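搬过来以后第一次写这么长

2023年12月8日

上次更新还是夏天，写院子里那棵李子树，后来有两位读者来问李子酱做成了没有，做成了，糖放少了，吃到一半长了毛，这事就先不提了。这阵子没写，主要是班上的事情多，回家只想躺着。今天轮休，外面下雨，衣服也晾不出去，我就泡了一壶茶，想把这几个月的事好好说一说。

老读者知道我在Cedden上班，做失物分拣。说起来别人总觉得新鲜，其实就是各个车站、商场、体育馆捡到的东西，装在灰色周转箱里一箱一箱送过来，我们拆开，一件一件看，登记，分类，上架，等人来认。旺季一个月能来3000件。伞最多，手套第二，手套里又永远是单只的最多。我在这个分拣间站了七个年头，手上有一种说不太清楚的本事，东西一拿起来，还没看，就知道该往哪个架子去。眼镜盒归B架，里面有没有眼镜要打开看，有的话另记一笔；钥匙和锁归小件柜；杯子要是还盖着盖子，得先去水池那边，里面的东西我就不形容了。

今年二月，经理Diane Robichaud把我们叫到休息室，说公司要装机械臂，做小件的那一道。她这个人说话一向不绕弯，那天却绕了半天，先讲租金，又讲订单，再讲隔壁那家仓库去年怎么样怎么样，讲到后来Jovita Nava把手里的橘子皮都撕成了细丝。最后Jovita问，那我们呢？Diane说人不减，岗位要调。休息室里没有人接话，只有冰箱嗡嗡响。我当时想的是我妈，她在纺织厂的时候，厂里也说过人不减。

那几天回家我睡得不好。我先生劝我，说你也不年轻了，少站几个小时不是挺好。道理我懂，可是一个人在一个地方站久了，那块地砖好像都是自己的，你让她挪一挪，她心里总要别扭一下。

机器是Erneo的，随它来的工程师叫Sinan Polat，瘦高个子，第一天就问我们哪里能买到好喝的茶。我一听就觉得这个人可以聊。他带了一堆线，在角落里支了铝型材架子，又铺了一张白色带纹的台面，刚铺上的时候真漂亮，Feven Assefa还说像她姐姐家的厨房岛台。后来嘛，五金件天天在上面拖来拖去，那台面就和我们别的台面一个样了，擦都擦不回来，我擦过。

我原来以为机器装好，按个钮，就自己干活去了。哪有这样的好事。它得学，而且得有人一样一样摆给它。Sinan让我们从过了认领期的东西里挑，要挑形状各不相同的，硬的软的，透明的反光的，混着放。于是我们几个就成了出题的人。透明的东西它最头疼，玻璃杯躺下来，灯光一晃，它常常找不准边在哪里。布面的盒子反倒容易，夹一下就起来了。小的金属件要看姿势，锁啊钥匙啊扳手啊，换个角度放，又是一道新题。

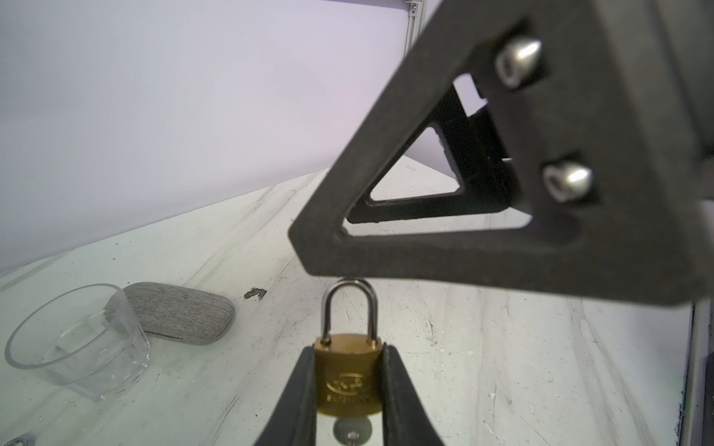 挂锁这一组，连同旁边的玻璃杯和灰盒子。 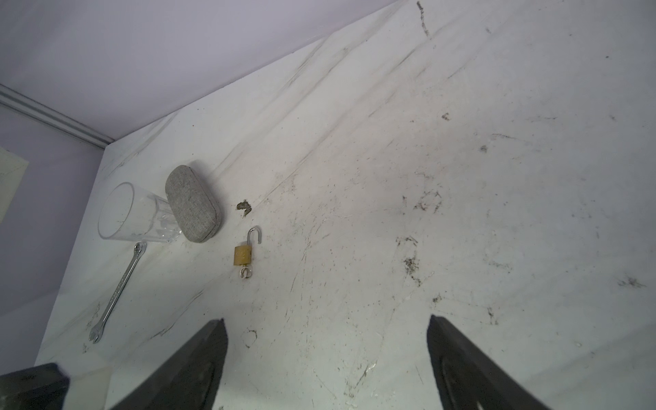 Sinan有个本子，哪一样放在哪里，夹了没有，掉了没有，都写上去。后来本子归我管，他说我的字比他的好认（他的字真的不行，像蚂蚁开完会散场）。我就拿中文记，他看不懂，又来问我，我再给他念一遍，念着念着我发现自己能看出些门道来了。比方说带着小零碎的东西，挂着钥匙的、拖着绳子的，要多摆几次；比方说两样东西挨得太近，它就容易把旁边那个碰歪。我跟Sinan讲，你让它先去拿那个孤零零的，剩下的自然就松开了，我们新来的人也是这么教的。他愣了一会儿，回去改了半天程序，第二天真的按这个顺序来了。那天我高兴得多吃了一个饭团。

摆到夏天快完的时候，本子上记了有400多条，我没有专门去数，是Sinan的表格上写的。那时候它已经能接一部分正经活了，上午把小件那一道走一遍，夹起来，转过去，放进格子里。慢是真慢。我一只手能抓三样东西的工夫，它还在那儿对准一样。可是它到下午三点还是那个速度，我到下午三点已经在找椅子了，这个我得承认。

再说说人这边的变化，这才是我今天想写的。

先说好的。我的右手腕，去年冬天疼到拧不开酱油瓶的那只，今年好多了。小件最伤手，一捏一放，一天下来没个完，现在这个活我一天最多做一个小时，别的时间去做核对和打电话。打电话是新添给我们的，以前是楼上Solange Petrenko一个人在打，名牌上有电话的、包里夹着名片的，她一个一个联系，总也打不完，好多东西就那么放到过期。现在我们几个轮着帮她。我英文带口音，头几天一拿起话筒就出汗，Solange给我写了张纸条，第一句说什么，第二句说什么，对方要是哭了说什么。我还笑她，丢个东西谁会哭呢。结果第二个星期就碰上一位老先生，丢的是一只旧皮夹，里头没什么钱，有一张他太太年轻时的照片。他在电话那头半天没出声，我在这头也半天没出声，纸条上的话一句没用上。

他后来坐了60公里的车来取，带了一盒黄油饼干给我们。我在这里七年，经手那么多东西，见到主人的次数一只手数得过来，今年秋天一个季度就见了不少。这一点我是真心喜欢的，我愿意替新安排说一句好话。

也有不那么好的。分拣间比以前安静了。以前小件那张长台子两边各站两个人，手在动，嘴也在动，谁家孩子考试了，谁家炉子坏了，Feven教我们唱过她奶奶的摇篮曲，Jovita一边扔手套一边骂她的房东。现在大家分散开了，一个在核对，一个在楼上，一个守着机器，中午才凑得齐。守机器的那个最闷，它不说话，它卡住的时候也只是停在那里，亮一盏灯，你得自己走过去看是什么事。有一回轮到Jovita守，她对着它骂房东，骂了一下午，说它是个很好的听众，就是不会帮着一起骂。

还有就是工资。Diane说的人不减，到现在为止是算数的，一个也没减。可是计件那一块奖金没有了，改成了固定的津贴，对我来说差不多，对Feven就吃亏，她手快，以前月月拿得最多。她去找Diane谈了两次，第一次没结果，第二次Diane答应给她转成设备员，级别高一点，要去Worell那边上一个培训班。Feven回来跟我们讲的时候还挺平静，晚上却给我发了很长一条消息，说她怕自己数学不行。我说你怕什么，你那双手都教会它拿眼镜盒了，课本还能比它难教？她回了我一串笑脸，也不知道有没有用。班还没开，等开了我再来说。

年纪大一点的那几位，我心里更惦记。原先在大件那边的老同事常过来看热闹，看一会儿，问我，什么时候轮到我们那边啊。我答不上来。Sinan也答不上来，他说雨伞很难，箱包更难，我说这话你别跟我说，你去跟他们说。他倒真去了，坐在大件区的木箱子上跟人家聊了一个午休，带着他的茶。聊完了人家也未必就放心，可是脸色比先前松快，我看得出来。我觉得楼上那些管事的人，要是早点学他这样下来坐一坐，二月那场会也不至于开成那个样子。

我自己呢，要说完全不别扭了，那是骗人。早上进门，还是习惯先往小件台那边走，走两步才想起来今天要上楼。手也闲不住，等电话接通的时候，会把桌上的回形针按大小排一排，Solange看见了就摇头。不过前几天有个新来的小姑娘，问我这个带拉链的小布包算眼镜盒还是算零钱包，我接过来一捏，说里头有副耳环，归首饰。她打开一看，眼睛都瞪圆了。我那一整天走路都轻飘飘的。

茶喝完了，雨还没停，就先写到这里。有人留言问我失物多久过期，各家不一样，我们这里要看是哪个站送来的，你们要是丢了东西，早点打电话，别嫌麻烦，接电话的说不定就是我。李子酱明年再试，糖我会多放的。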